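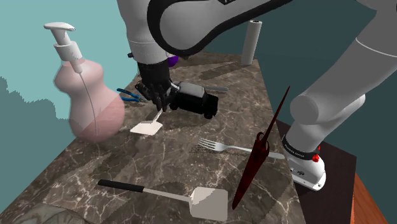 Um jipe preto de brincar sobre uma bancada de mármore castanho, numa imagem gerada por computador.

Quem me lê há algum tempo sabe que tenho um fraquinho por jipes pequenos, daqueles quadrados e teimosos que sobem a qualquer lado. Por isso imaginem a minha cara quando a Skamley confirmou que o Nunov vai voltar! A notícia saiu numa mensagem curtinha de Macarena Lorente, diretora da marca, publicada às oito da manhã, ainda eu não tinha acabado o café.

A mensagem não diz muito. Fala de um novo Nunov "com três portas, tração às quatro rodas e caixa manual", e promete mais novidades em dezembro. Só a parte da caixa manual já me deixou bem-disposto para o resto do dia.

Para quem não apanhou o original, o Nunov foi um jipinho de 1322 cc que se vendeu pouco e se estimou muito. O meu tio teve um, verde-garrafa, com um aquecimento que só sabia trabalhar no máximo (íamos à serra de janelas abertas em pleno inverno). Hoje, encontrar um sem ferrugem nas cavas das rodas é uma carga de trabalhos, e os preços dos bons já me tiraram a ideia da cabeça duas ou três vezes.

Falei ao telefone com Edem Laryea, que trata da imprensa da Skamley, e lá lhe arranquei mais umas coisas. A primeira série terá 500 unidades, montadas na fábrica de Quezada, e o desenho ficou entregue a Roya Sadeghi, que já tinha assinado a carrinha Collden. Eu gosto muito da Collden - aquela traseira direita envelheceu lindamente - e portanto vou com as expectativas lá em cima. Sobre o motor, nada. Perguntei se seria híbrido, perguntei se seria a gasolina, e das duas vezes ele mudou de assunto com muita simpatia.

Preço também não há. Abdelghani Belkadi, que preside ao clube de donos do Nunov, contou-me que 50 sócios já escreveram à marca a pedir lugar na lista de reservas, lista que por enquanto nem existe. Ele próprio foi o primeiro. Disse-me que só pede uma coisa, que mantenham a roda sobresselente na porta de trás, e nisso estou inteiramente com ele.

O protótipo deve aparecer em dezembro, num encontro na fábrica para donos do modelo antigo e alguns jornalistas. Já pedi a minha acreditação e, se me deixarem sentar ao volante, conto tudo aqui no mesmo dia.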